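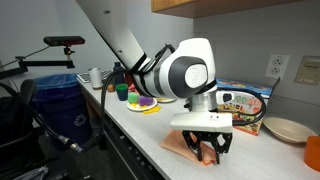
July, sourdough log, batch 16

Starter came out of the fridge smelling of nail polish remover, so I fed it at 7:10 a.m. and again after lunch. It forgave me by evening. Vilgot Wallin has a theory that it sulks in warm weather. He also has a theory about the moon, so weigh accordingly.

Flour: the Vurneslow whole rye, 33 percent of the total, the rest plain bread flour. The rye drinks more than the bag admits. I held back water at first, then put all of it in anyway, then regretted it – same as batch 15, where I wrote "do NOT add all the water" and underlined it.

Bulk: stopped at 2 hours past where the timetable said, going by the look of the dough. The timetable was written in January by someone wearing a sweater (me).

Shaping: sticky. More of it on my hands than I'd like to report. Dusted the liner with rice flour this time and the loaf let go without an argument.

Bake: lid on, then off for the last stretch. Good color, one ear, and a side blowout that looks like a small mouth. Crumb tight at the bottom, decent above. Birger Solheim ate three slices and called it "dense, in a committed way."

For batch 17: less water, and read this page first. Vilgot wants caraway. Vilgot can have caraway in his half.

Still owe Birger his Lundgren scale back. Battery door is taped, ask him.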